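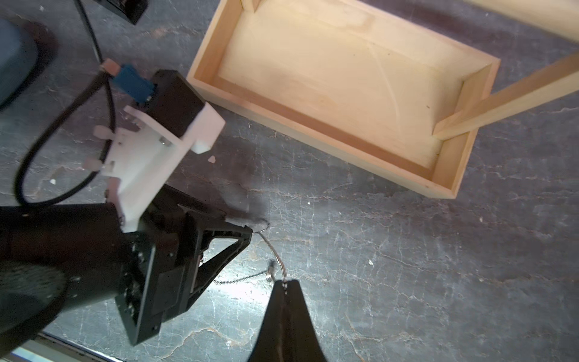 Learning to bake rye bread, the slow way

So I've been promising a post on the rye bread for ages and it's September already, which means the kitchen is finally cool enough that I can leave a starter out overnight without it climbing over the side of the jar.

Quick background for anyone new. I grew up on soft white sandwich bread and thought rye was the stuff that came with pastrami. Then a couple of years ago my neighbor Orhun Akyol handed me half a loaf over the fence, dense as a brick and nearly black, and I ate it with butter standing up at the counter until it was gone. I asked for the recipe and got a jar of starter and the words "don't rush it." I rushed it. The first loaf had a hollow under the crust you could have kept spare keys in.

What I do now is pretty simple, though it takes most of two days. In the evening I mix a big spoonful of starter with rye flour and warm water, cover it and go to bed. Next morning it should smell sour and a little like apples. If it smells like nail polish, feed it again and wait (I've baked with it anyway, and I don't recommend it!). Then the rest of the flour goes in, plus salt, a spoon of molasses, and sunflower seeds if I've got them. You don't knead it. You couldn't if you tried, it's basically wet cement. I stir with a wooden spoon, scrape it into the pan with wet hands and leave it alone till little holes show up on top.

I've been using the dark flour from Filla, a tiny mill that sells at our farmers market, and I like it a lot. It drinks up more water than the supermarket kind, so I add 2 extra tablespoons. My sister swears by Cader, which is lighter and gives her a taller loaf. We've had words about this.

Baking is where I went wrong for the longest time. I kept pulling the loaf when the top looked done, and with a dark dough the top looks done before anything's happened inside. These days I go hot for fifteen minutes, then turn it down and leave it for another hour. Then comes the awful part, which is not cutting it. A whole day, wrapped in a dish towel! I've cut into one at 10 at night because I couldn't stand it anymore, and the knife came out looking like I'd been spreading glue.

Oh, and a few of you asked about the old cookbook I mentioned last time. It's the Brynjólfsdóttir one, I found it at a library sale, and the chapter on scalded rye is on page 189. You pour boiling water over part of the flour first and let it sit. I've only tried it once and the loaf came out sweeter and stayed soft most of the week, so I'm going again this weekend with caraway. If anybody has a good way of getting dried rye dough off a wooden spoon, please leave it in the comments, I've got one soaking in the sink as I type.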